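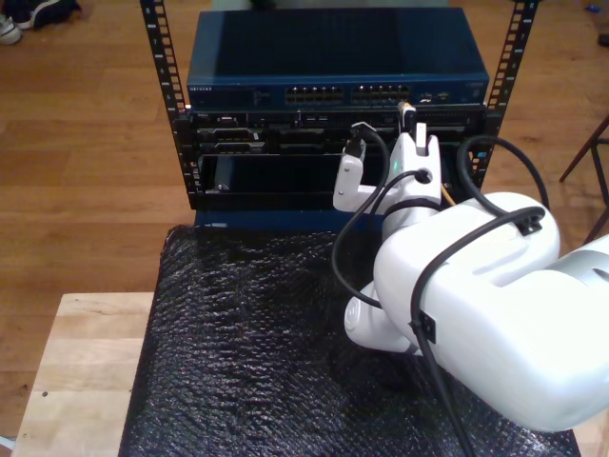

Slow Nights: Internet Use and Complaints in Hatwood Hall

Albertina Serrano
Summer project report, Networks and Society
August 20, 2025

Summary

Hatwood Hall is the older of the two summer dorms. 105 rooms, four floors, one internet connection for everyone. People have complained about the wifi for as long as I've lived there. The housing office says the connection is fine. I wanted to find out who's right. Logged the connection for 17 days, gave out a survey, got 40 back. Short version: the line into the building is mostly fine, the wifi inside it mostly isn't, and a lot of what people call "the internet being down" is one or two rooms at the ends of the hallways.

Background

Hatwood was built before anyone thought about wireless. Inside walls on the first two floors are painted block. Third and fourth floors were redone later with drywall. Nundthorpe, across the lawn, is newer and gets far fewer complaints, so everybody assumes Nundthorpe has a better connection. It doesn't. Both buildings buy the same service from Veloso on the same plan, housing confirmed that by email in May when I was writing the proposal.

I started from three possible explanations:

The line itself is too small for the number of people.
The line is OK but the wireless doesn't reach.
Nothing is really wrong and people remember the bad nights.

I expected the first one. My proposal was pretty much written as if I already knew it, and my advisor wrote "so why measure?" in the margin. Fair.

There is some older work on this. Most of what I read for the class was about whole neighborhoods and who gets fast service and who doesn't. Not much on single buildings. The closest reading was the week 3 chapter on shared resources, laundry rooms and parking and so on, where people's idea of fairness matters as much as how much there is to go around. I come back to that under Results.

Method

Logging. A small script ran on an old laptop plugged into the wall in the second floor lounge. Every few minutes it sent a handful of pings to the campus gateway and then to an outside address, and wrote down the times and how many got lost. Once an hour it also did a short download test. I kept the download small so I wouldn't be the one causing the problem. The laptop is named Sudo, so the log files are all called sudo-something, and that's the name in the appendix too.

A second set of readings was taken on wifi, by hand, walking. Same phone every time, same spots: both ends of each hallway, the middle by the stairs, and the lounge. I did this in the afternoon and again late in the evening. Not every day. I missed both walks on the weekend of the heat advisory and one evening walk because I fell asleep.

Survey. One page, paper, left at the front desk and slid under doors on the third floor because nobody there was picking them up. It asked for floor and rough position in the hallway, what people mostly use the connection for, when it's worst, what they do when it's bad, and whether they had ever reported it. No names or room numbers.

I didn't look at anyone's traffic and didn't have access to it. Housing asked about this twice so I am putting it in writing.

Results

The line

Wired readings were steady for most of every day. Pings to the gateway hardly moved. Pings to the outside address went up in the evenings, starting a little after dinner and coming back down past midnight, but they stayed in the range where a video call works. The hourly download test dipped at the same times. On two nights it dipped a lot. One of those was a service notice from Veloso that I only found afterward. The other I can't explain.

So there is an evening slowdown and it is real. It just isn't big enough to match what people say on the survey, where words like "unusable" and "dead" come up over and over.

The wifi

Walking readings were a different story. Middle of the hallway by the stairs, close to the wired numbers on every floor. Ends of the hallway on three and four, somewhat worse. Ends of the hallway on one and two, bad in the afternoon and bad at night. That last bit matters: if the problem was crowding, the afternoon ought to look much better than the evening, and at those spots it barely does. The signal just isn't getting there.

The access points are all mounted near the stairs. Housing says this is where the cable already ran. Block walls and a long hallway – it would be strange if it did reach.

The survey

40 forms is not the whole building and the people who bothered are probably the annoyed ones. Keep that in mind.

Most common use was streaming, then calls home, then classwork. A few people said games and those answers were the longest by a lot. Nearly everyone picked evening as the worst time, including people in end rooms on the first floor, where my readings say it is bad all day. I think that's because evening is when they're in the room. Should have asked a question about when people are home. Did not.

The question on what people do when it's bad turned out to be the most useful one. Some answers, typed as written:

"use my phone data and run out by the 20th"
"go sit on the stairs"
"yell"
"Nundthorpe lounge, they dont check"
"restart everything in my room including me"

Going to sit on the stairs is interesting. I'd seen people there in the evening all summer and figured it was social. Several forms from first floor end rooms mention it. People had worked out where the signal was without calling it that.

Very few had ever reported a problem. Reasons given: didn't know who to tell, figured someone else did, told the front desk and nothing happened. The front desk doesn't pass those on, I asked. There is a web form for it, and the link to the web form is on a poster in the basement laundry room.

Fairness

A lot of the forms blame somebody. Gamers, fourth floor, "the guy who downloads stuff," summer conference guests. The conference guests are on a seperate network. Fourth floor had, on average, the best readings, and was also the floor most often accused of hogging. This goes with the reading pretty well – when people can't see how something is shared they guess, and the guess is usually a neighbor. Nobody on four blamed one.

I didn't expect to write much in this section and it could have been the whole report. With more time I'd do interviews.

Problems with this project

The laptop went to sleep on the second night and I lost the hours until breakfast. After that I changed the power settings and taped a note to it.

Somebody unplugged it once to charge a phone. It kept logging on battery but off the wall connection, so that stretch was thrown out.

Summer is not fall. The building isn't full and people keep odd hours. The evening slowdown may well be a lot worse in the school year, and then the line could turn out to be a real problem too. My results can't say.

One phone is one phone. An older or newer one might see different signal at the same spot.

I never got readings inside rooms, only in hallways. Inside the end rooms would be worse, if anything, with another wall in the way.

No matching readings for Nundthorpe. I had planned to do it and ran out of days. So the comparision between the two buildings rests on complaints and the plan being the same, and that's weak.

Recommendations

Add access points toward both ends of the first and second floor hallways. This needs cable, and housing says cable means waiting for a break. Then do that at break.

Put the report link somewhere other than the laundry room. Back of the room door, or the card people get with their key.

Have the front desk write complaints down with the floor and which end of the hall. Even a notebook would do.

Don't pay Veloso for a bigger plan yet. It's the first thing everyone asks for, and going by these numbers it wouldn't do much for the rooms that have it worst.

Log again in the fall with the building full. Script is in the appendix with the settings I used. Change the sleep setting first.

Appendix A: survey form
Appendix B: logging script and settings
Appendix C: hallway readings by floor (the blank cells are missed walks, not zeros)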